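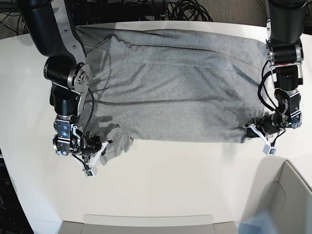 What should I test first when I'm comparing two grippers for folding laundry?
Start with a plain corner pinch on a medium-weight cotton shirt. Close on a single corner, lift it a hand's width, hold, set it down. A gripper that can't do that 6 times in a row has no business near a sleeve, and you've saved yourself an evening of tuning.

That little test is my favorite thing in the whole shop right now! I've been swapping fingers on and off for most of December and the tips below are what stuck. They're written for a home bench with a pair of small arms, but most of them carry over to a single arm too.

Fingers

Long thin fingers slide under a hem beautifully and then flex when you ask them to pull. Short stubby ones pull like a champ and shove the cloth ahead of them. My Dudmont pair is the long kind, the Wornham pair is the short kind, and I keep going back and forth. For T-shirts and dish towels, Dudmont. For sweatshirts and anything with a ribbed cuff, Wornham, at least until I find something better.

Roughen the pads before you touch the force setting. A few strokes with 100 grit paper did more for me than a week of fiddling with numbers. Wipe the dust off with a barely damp rag and let the pads dry.

Check the screws at the fingertips every time you sit down. A proud screw head will snag a knit and leave a pulled loop, and you'll blame the controller for it (I did, twice, on the same sweater).

Table

White tables are great for seeing dark cloth and terrible for seeing white cloth. Keep a gray shirt as your standard test piece and save the white undershirts for when everything else works. Smooth tops also let the fabric skate, so if one arm pulls harder than the other the whole shirt drifts toward it. A strip of shelf liner under the far hem fixes that.

Don't iron the test shirt. You want wrinkles! Flat cloth is a different problem, and an easier one. Drop the shirt from shoulder height, spread it by hand once, and go.

Cables

Leave slack at every joint and then run each arm slowly to the far end of its reach with your thumb on the stop button. If a cable brushes the cloth, tie it higher up the link. Hook-and-loop ties beat zip ties here because you're going to redo it, probably the same night.

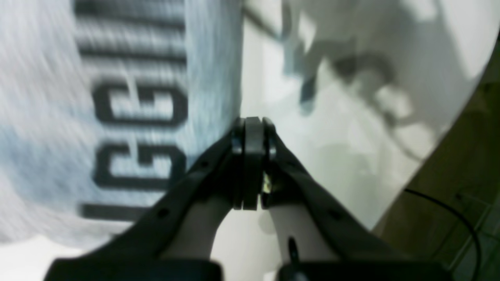

Wrist cameras are where I changed my mind the most. I started with one overhead camera on a Nechyporuk mount and figured the close-up view was a luxury, and boy was I wrong. From overhead, a closed gripper hides exactly the bit of cloth you care about. From the wrist you get both fingers all the way in to the pads, so you can tell whether they've met square. What you give up is sharpness when things are moving: big black capital Gs come out with doubled, stripy edges, and a fine knit hasn't got a chance against that. So pause before you grab. I put in a half-second stop above the corner and missed pinches dropped right off. A brighter lamp and a shorter exposure help too, but try the pause first, it's free.

Watch your shadows while you're at it. With a single lamp behind the arms, the linkage throws a big gray shape across the table, and a simple color threshold will happily call it fabric. Two lamps, one on each side, soften it a lot.

Controllers

I've run the same fold on the Corkau board and on an old laptop. The laptop was easier to set up. The Corkau was steadier once both arms were moving together, and that matters when they're sharing a shirt: if one side lags, the cloth twists. Log the commanded and measured position of both grippers and lay the two plots on top of each other. Any gap shows up right away.

Save your settings in a file named for the finger set, and write the pad grit in it. I have one from early on called "good one FINAL" and I couldn't tell you what was bolted on that day.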